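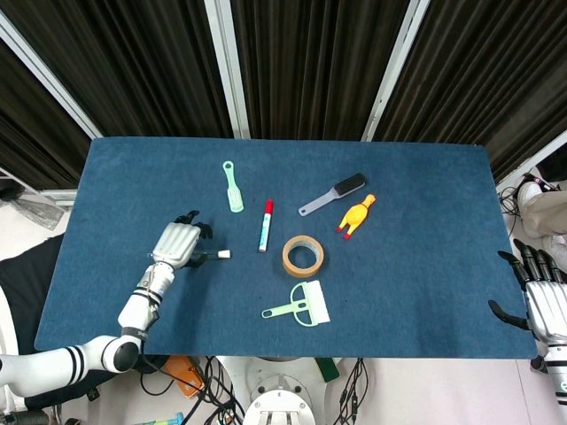

The blue mat before supper, with the drawer things on it.

October 15, 2021

Rain until two, then gray and dry. I finally started on the long drawer under the window, the one that sticks. I have been saying I would do it since September, when we moved the shelves in and everything without a place went into that drawer because it was the nearest one.

I put the blue felt mat down first. Wakana gave it to me when she gave up quilting, and it has been the best thing on that table. Small things don't roll on it and they don't scratch the top. The fuzz picks up dust and thread, so I went over it with tape this morning before I laid anything out.

My plan was to do the whole drawer in one go. I got through the front half by lunch and then did the rest in small batches, a few things at a time on the mat, and decided about each before I took out more. It was slow but I made fewer piles. When I make piles I end up putting the piles back.

The scraper stays. It is the pale green one with the loop on the end, and I had been looking for it for weeks. I used a butter knife on the oven door in the meantime and left a mark on the glass that I can feel with my fingernail. The scraper will hang on the hook by the sink from now on. I put the hook up for it last year and then hung the oven mitt there, so the mitt has moved to the pantry door.

The other green one, with the long handle and the white pad, took me longer. It came from Antigoni with a box of bathroom things when she left the apartment on the second floor. I have used it on tiles, and it does get along the bottom of the wall where I don't like to bend. But it was in the wrong room altogether. It went to the bathroom, in the bucket behind the door. I should find out whether the pad can be changed. Antigoni may know. Her new number is on the back of the calendar.

The packing tape stays out, in the tray on top of the cabinet. I have the box for Folke to close up and I would only have gone digging for it again. He wants his records and the two lamps sent on, and the man at Sakamoto quoted me 900 for the insured service and 1000 if they pack it themselves. I said I would pack it myself. I wrote both prices on the envelope so Folke can't say I didn't ask. The lamps worry me more than the records do. I have the old bath towels for the lamps, and if those aren't enough I'll use the gray blanket with the burn in it.

The marker with the red cap is for the box as well. I tested it on the edge of a newspaper and it writes, though it took a few strokes to get going. Three other pens from the back of the drawer did not write and went in the trash. I don't know why I keep pens that don't write. My mother did the same and kept them in a jar.

The brush with the black bristles I had written down as a shoe brush on my list, but I have never used it on shoes. I do the window tracks with it, and the grooves along the stove. The handle is a kind of lavender gray that doesn't go with anything else I own. I think it came in a set and the rest of the set is gone. It is under the sink now with the cloths.

Then the rubber chicken. It was Ebenezer's, or his dog's, from the week they stayed here while his floor was being done. The dog didn't care for it and slept with one of my slippers instead. I called Ebenezer in the afternoon to ask if he wanted it back, and we ended up talking for most of an hour, nearly all of it about his floor, which has started to lift by the balcony. The company was Caveo and they have stopped returning his calls. He said to keep the chicken for when they visit. I set it on the windowsill for now. It is very yellow. I may move it.

There were a few things I could not place at all. A short key that fits none of the doors. A rubber foot off some piece of furniture — I turned over both chairs and the stool and they all have theirs. A bag of picture hooks, which I was pleased about, because the print in the hall has been leaning on the floor since we got here. The key and the rubber foot went into an envelope marked "unknown" and back in the drawer. That is one envelope, and I have decided I will allow one.

I took the drawer all the way out to see why it sticks. The runner on the left has a dent where somebody must have forced it, long before my time. I rubbed a candle end along both sides and it goes better, though it still catches when it is pushed in from one corner. I wiped out the inside with warm water and a little vinegar and stood it on its end by the radiator. The paper lining was stained and I pulled it up. Under it was an older lining with small brown leaves on it, and I left that one where it was.

Khrystyna-Mariia came by at four to return the cake tin. She stood and looked at what was on the table and told me she has a drawer like it and doesn't intend to open it. I gave her tea and the last of the plum bread. She took one of my spare rolls of tape, which was a help to both of us. I have a good deal of tape, it seems. Every time I send a parcel I buy a roll and then find the last one when I get home.

She thinks I should get the divider trays from Lulent that her sister has. I looked them up after she left. They want too much for them, and they come in one width, and it isn't the width of my drawer. I cut down two shoe boxes instead. The lids make good shallow trays and the bottoms will do for the taller things. They don't match, but the drawer is closed most of the time.

Supper was the lentil soup from yesterday with an egg in it. I ate at the counter — I hadn't cleared the table and didn't want to put a bowl down on felt.

By eight the drawer was dry and back in. Front left, string and scissors. Front right, matches, batteries, the flashlight. Middle, the picture hooks and the small screwdriver. The back is for the envelope and the instruction books, including the one for the Kostier kettle that I threw out in the spring. I noticed that after I had shut the drawer, and I left it.

Tomorrow the box for Folke. Wrap the lamps first, then the records standing up along one side. Ask at Sakamoto what time they close for drop-off. Call Antigoni about the pad. Buy eggs, vinegar, lamp bulbs for the hall.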